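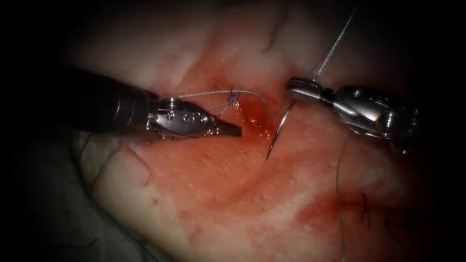 Braided suture thread and a small tied knot at an incision.

New stitch care booklet and phone line go live across Cleratberg

CLERATBERG, 22nd August - Going home with stitches? Dritico has a new booklet for that, and a phone line to go with it. Both are free and both start today at walk-in clinics and family practices in the Cleratberg area.

The booklet is called Home With Stitches. Large type, short pages, fits in a coat pocket. It covers the stretch between leaving the clinic and going back for the follow-up visit: washing, dressings, sleeping, lifting, work, school, pets, and when to pick up the phone.

First print run is 648 copies. More to follow once clinics tell us what they need.

Dritico has been writing take-home patient information for small clinics for years, mostly single sheets. The sheets got lost. Patients told front desks they had left them in the car, or couldn't read the photocopy, or got one sheet from the doctor and a different one from the pharmacy saying something else about showers.

"The shower question came up more than anything," said Anastasia Xenos, who led the project at Dritico. "People want to know can I get it wet, when, and for how long. And the answer depends on where the wound is and how it was closed, so we left a space on page one for the clinic to write it in by hand. A line in your own nurse's handwriting gets read."

Drafts went out to about 400 patients and family members last November. They marked up what they did not understand and sent the pages back. A lot of it changed. The word "exudate" is gone. So is a chart of healing stages that readers said scared them. The section on itching got longer.

What is in the booklet:

- First night at home. Pain relief your clinic has OK'd, keeping the area raised if you were told to, what to do if the dressing comes loose.
- Keeping it clean. Hand washing first, every time. Pat dry, no scrubbing. No creams or powders unless your clinic gave them to you.
- Stitches that dissolve and stitches that need to come out. How to find out which ones you have if you forgot to ask. Please don't cut or pull them yourself.
- Getting back to things. Driving, sports, lifting kids, kitchen work, swimming.
- When to call. Spreading redness, more swelling, pus or a bad smell, fever, pain that gets worse instead of better, edges pulling apart.
- When not to call us. Bleeding that won't stop with firm pressure, trouble breathing, fainting. Call emergency services right away.

There is a page for children too, with a drawing to color in and a place to write down who was brave (grown ups included).

The phone line is staffed by nurses from Hikow, a telephone advice service already used by several practices in the region. Callers don't need a booklet in hand to use it. They will be asked when the stitches went in, where on the body, and what has changed since. Nurses can't look up medical records and can't change a prescription. They can tell a caller to wait, to ring the clinic in the morning, or to be seen now.

"Most calls we expect will be short," said Mimoza Delić, nurse lead at Hikow. "Someone looks at a wound at ten at night under a bathroom light and it looks awful. Sometimes it is fine and sometimes it needs a doctor. We would much rather they rang then than sat up untill morning worrying. No question is too small and we mean that."

Layout and printing by Alexiou, who also produced the stand-up counter holders. Holders are free to any clinic that orders booklets. The paper stock takes ballpoint without smearing, tested with wet hands.

Clinics: to order, write to the Dritico publications desk with the clinic name, a delivery address and a contact for the front desk. Allow 2 weeks for delivery. Orders are filled in the order they come in. A plain black and white version for office printers is available on request, same wording.

Patients: ask at the desk. If they have run out ask them to order more.

The booklet is in English for now. 4 further languages are in translation and will be announced seperately when they have been checked by readers.

Home With Stitches is general information. It doesn't replace what your own doctor or nurse told you, and if the two differ, go with them.

About Dritico
Dritico writes and publishes plain language health information for clinics, pharmacies and home care teams.

About Hikow
Hikow provides nurse-staffed telephone advice for primary care practices.

Media contact
Anastasia Xenos, Dritico publications desk. Review copies by mail, cover artwork on request. Interviews with Mimoza Delić can be set up through the same desk, afternoons best.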